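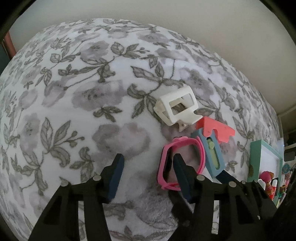 FLANDPORT, 2020-06-23

The woman who runs the bedding archive at Cuslow wants to talk about leaves first. "People always go for the flower," she says, laughing. "But the leaf does all the work! It carries your eye to the next repeat."

She has looked after the collection for three years and her favourite colour, she tells me, is grey – any grey, as long as it was printed on cotton. There are 1300 samples in the drawers, and she seems to know each one like a neighbour. The oldest is a quilt cover from 1941, printed at the old Terent mill with a single worn roller.

"You can see where the roller slipped," she says, and she's delighted by it. "Somebody slept under that mistake for years and I bet they loved it."

We get on to the Pacheco designs, a run of 145 garden prints drawn by hand at a kitchen table. How did the artist decide when a pattern was finished?

"She pinned it up in the hallway and walked past it for a week. If it still cheered her up by Sunday, off it went to the printer."

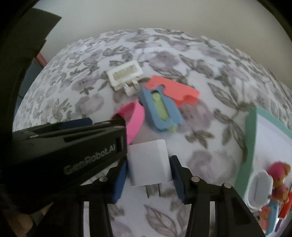
Grey leaves and flowers on a pale bedspread.

So what does she sleep under herself? A huge grin. "Plain white, I'm afraid! I'd never get to sleep otherwise, I'd be lying there looking for the repeat." She's already pulling open another drawer – poppies this time, from January's donations – and I put the kettle on for both of us.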